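4 min read

The robot had started waiting, and I was the only one in the building who thought it was on purpose.

Okay, let me back up. I write planning code at Kodley. Planning is the part between seeing and moving: the cameras say there's a carton over there, the planner says fine, then the wrist goes here and the elbow stays out of the way, and the controller makes the motors do it. When it works you forget there's a planner at all. When it doesn't, my phone buzzes during dinner.

Our planner is called Drerkeo. It's older than my time at the company and it has that smell old code has, where you open a file and somebody has named a variable "tmp_real_final" and you just close the file again and go get coffee. We had a demo coming for Stetlow, who pack groceries and wanted to see two hands put ordinary stuff in a bin. So all through March I sat there feeding it toothpaste and little drink cartons and watching the log scroll by.

And somewhere in there it started to wait. It would plan the reach, get the fingers right up to the thing, and stop. Just for a moment! Then it would carry on as if it had only been clearing its throat. My manager called it a latency bug. The perception team called it a planner bug (they call everything a planner bug). I called it the shy robot, but only to my cat.

I stayed late to chase it. I love the lab at night, I really do, the fans going and the hallway lights clicking off one by one until it's you and the table. I had the recordings up from all the cameras, the ones looking down at the table and the ones riding on the wrists, and I kept flipping between them, trying to catch the moment where it made up its mind.
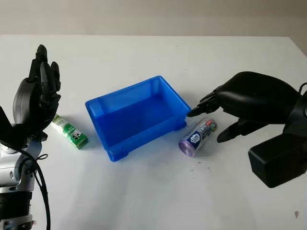
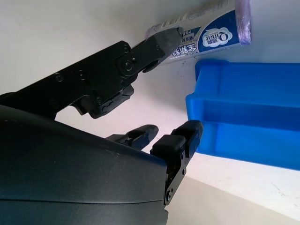
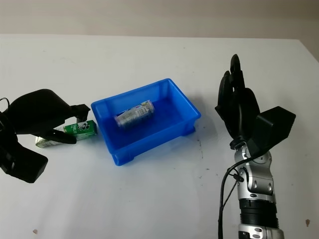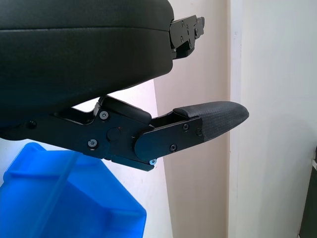 The blue bin and the hands. First and third are looking down at the table, second and fourth are from the wrist.

What I wanted was a pattern. Maybe it waited on shiny things, or maybe only when the wrist view was mostly knuckle and it couldn't tell rubber from shadow. I made a spreadsheet. I colored the spreadsheet. By run 216 the only thing I could say for sure was that it waited before it touched something and never before it let go, and that felt rude, somehow, like it was being careful with everyone except me.

So I did the thing I'd been putting off and read the big file. The whole thing, from the top, with a bag of pretzels. And on line 2871 there was a wait. A plain old wait, 200 milliseconds, sitting between the approach and the grasp, behind a flag that some update of ours must have flipped on. Next to it was a comment, and the comment said:

let it look

No name on it. I went digging in the history and the history just stopped, because the code had been moved over from an older system called Qudah and whoever moved it hadn't brought the past along. I asked the one engineer who'd been around back then. She shrugged and said everybody on Qudah used to write comments like that, and did I want the rest of her soup.

I turned it off, of course. That's the job. The robot got quick and smooth and everyone was thrilled, and my manager said "see, latency," and I said "yep."

Then I watched the new logs. The planner was closing the fingers on where it thought things were a moment ago. Most of the time a moment ago is fine! But a carton rolls a little when you nudge it, and the wrist camera gets a fresh view right at the end, and without the wait that fresh view showed up after the decision had already gone out the door. Five bad grasps in one evening. I'd seen almost none with the wait on, and I'd been too busy coloring cells to notice.

I know what the right fix is. You don't wait a set time, you wait for the new frame to come in, check how old it is, and replan if the object has moved. I wrote that. It took me two days and a whole lot of pretzels and it passes its tests, and the pause is so short now that you'd have to know it was there.

In the write-up I put "grasp now blocks on fresh wrist observation," which my manager liked, and he asked if I could clean out the old stuff while I was in there. So I took out the flag and the wait. When I got to the comment I sat there with my finger on the delete key for a while, and the fans were going, and the arm was parked over the table with its fingers half open.

I moved it up one line, over my new function, and fixed the indent. Then I pushed it and went home to feed the cat.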